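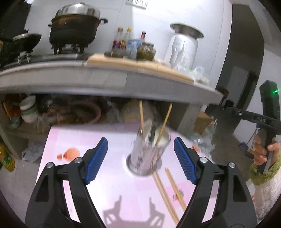

3.2 What people kept on the table

Figure 1. Utensil holder and chopsticks, pink table covering.

I'll admit I went in expecting the kitchen drawer to win, and boy was I wrong! Of the 706 households that wrote back to us, 500 kept their everyday cutlery out in the open (mostly in a metal or ceramic holder), and colour hardly came into it. My favourite reply said the drawer was "for guests and batteries." Guilan Yu coded the replies, and we argued over three of them well into September.

Last updated: August 22, 2022
Contact | © Tovico | Back to top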